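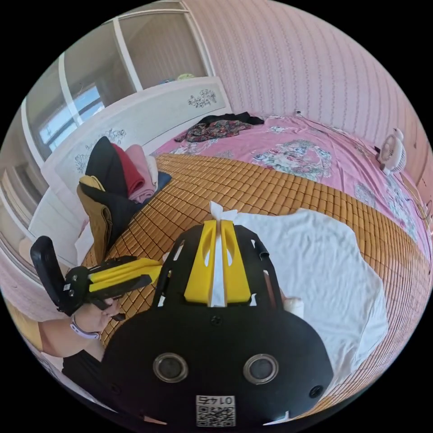
3.2 Lenços, panos e o que as pessoas chamam de "limpo"

Figura 2. Tecido branco ou lenço de papel, amarrotado na ponta.

Confesso que comecei esta parte do estudo convencida de que ia ser a mais chata (e acabou sendo a minha preferida!). A pergunta parecia simples: quando alguém pega um lenço em casa, descartável ou de pano, como decide que ele ainda serve? Mandamos o questionário para 3.000 domicílios de Stalcombe e Fukby em novembro e recebemos 1.898 respostas completas, bem mais do que eu esperava.

Quase 1.000 pessoas disseram guardar o lenço de papel no bolso para usar de novo, e muitas escreveram na margem que isso "não conta" como reúso. Adorei essas margens. Em Fukby o pano de algodão ainda aparece bastante, sobretudo em casas com varal no quintal, enquanto em Stalcombe ele virou coisa de gaveta, dobrado junto com os guardanapos de festa.

Para classificar as respostas usei a escala Hirose, com uma mudança minha: juntei "usado" e "amassado" numa categoria só, porque os respondentes misturavam as duas palavras o tempo todo. Sei que isso atrapalha a comparação com o levantamento Coso, que mantém as duas separadas, e volto ao problema na seção 4.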